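Home > Around the House > Kitchen > Keeping the sink end of the kitchen nice

I've been meaning to write this one up since August, when I finally got fed up with the smell coming out of my plughole and spent a whole Wednesday sorting out the wet end of the kitchen. Sink, drain, taps, tiles, window, the lot! Most of it is cheap stuff you'll have in the cupboard already.
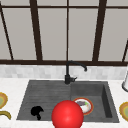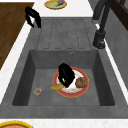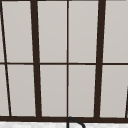
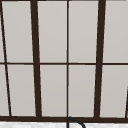
Start with the drain, is my advice, because whatever comes up will land in the bowl and you'll only have to wipe it twice. Tip in a good heap of bicarb, follow it with a mug of white vinegar, put the plug in and leave it for 10 minutes. It fizzes away like mad (my favourite bit). Then rinse with plenty of hot water from the tap. I don't pour a boiling kettle straight down any more, as a plumber once told me off for it and said the plastic joints underneath don't care for it.

If it still pongs, it's probably the overflow. I ignored mine for years! An old bottle brush and a squirt of washing-up liquid will shift most of the gunk, and you may want to look away while you do it.

For the bowl itself I use bicarb again, mixed to a paste with a drop of water, and a soft cloth. Dark sinks show up limescale dreadfully, so if you live in a hard water area like me, dry the bowl with a tea towel last thing at night. It takes seconds and you'll hardly ever need to descale. I did try the Nokis sink cream, and it was fine, but it smelt of pear drops and I went back to my paste.

Taps: wrap a cloth soaked in vinegar round the base, leave it while you have a cuppa, then rinse well. Please check the finish first, though. Vinegar is all right on my chrome but I wouldn't go near brass or anything gold-coloured with it, and keep it well away from marble and limestone.

Now, grout. An old toothbrush and more of that paste, scrubbing along the lines and wiping as you go. Don't mix anything with bleach, ever, and particularly not the vinegar.

Windows over a sink get a greasy film that plain water just pushes about. A tiny drop of washing-up liquid in warm water cuts through it, then a rubber squeegee from top to bottom. I've had my Stokitz one for ages and the blade's still good. Buff the corners with a dry cotton cloth and do the frames and the sill last – mine are always full of crumbs and dead flies. Pick a dull day too, or it dries in streaks before you've got round to it.

Next time I'll do the cupboard under the sink, once I've been brave enough to open it and find out what's at the back.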